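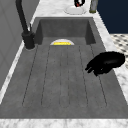
Anqi Yin wrote in to ask why anyone should believe a planner that has only ever washed up in simulation, and she wanted an answer without a sales pitch in it.

Kalluto > Planner > FAQ

Fair enough. We ask the same thing.

Does a good score in sim carry over?
Sometimes. Our last batch was 991 rollouts at the sink, and 763 finished the task. That tells you about our sink. We would not quote it for yours.

Why do you test with a sponge?
It's small and yellow, so detection is easy. Too easy, if you ask me. A detector that finds bright yellow on gray hasn't proved much. Try it on a gray cloth before you get excited.

Does the planner know about the faucet?
Only if it's in the collision map. Version 28 of Bai, our map builder, still drops thin parts such as levers. Pad them by 10 mm and check the result by eye.

Can I skip the grasp checker?
You can. Expect plans that look fine and close on nothing.

Is Stenurent's learned policy better?
On their tasks, they say so. We asked for the failure logs in April and are still waiting.

When will you run it on hardware?
The Otville lab has the arm. We'll post those numbers even if they're bad.

Contact | Copyright Kalluto | Back to top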